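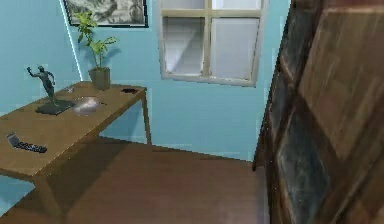
Long table, light brown top, window behind.

Brorham wood table – review after one summer

Bought in August for the back room. Needed something long I could sort papers on and not fuss over. Looked at Prondelia first, too shiny, and my sister-in-law Araceli Vidal had a Pacheco that wobbled from day one. So Brorham it was.

Delivery ok. One box, heavy, get a second person. Driver left it at the bottom of the stairs and that was that.

Assembly: 52 minutes with a cup of coffee in the middle. Legs go on with 4 bolts each, hex key in the bag is junk, use your own. Instructions are drawings only and step 3 is upside down I'm fairly sure. Do the bolts up loose, stand it on its feet, THEN tighten. I did it the wrong way and had to undo the lot.
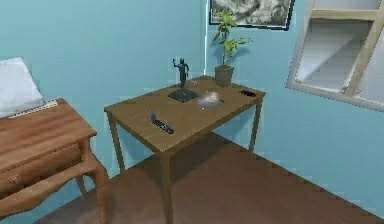 Finish is the weak spot. Came with a thin coat of something that marks if you so much as look at it with a mug. I put on two coats of Rolulix oil, left it overnite between coats, much better. Smells for a few days – open a window.

Sturdy? Mostly. No side to side movement, a tiny bit end to end if you lean hard. Retightened after 15 days, hasn't needed it again. Wouldn't stand on it.

Height is good for a normal chair, a bit low if you work standing up. No drawer, wish there was one. Corners are sharper than I'd like, caught my hip twice.

Customer service – emailed about a missing felt pad, got a reply from a Lucía Bermúdez the next morning and a whole new bag of them in the mail. Can't complain.

Price went up after I ordered, so watch for a sale. At what I paid, yes, would buy again. At full price I'd probaly look at secondhand first.

Four stars. Minus one for the finish and that hex key.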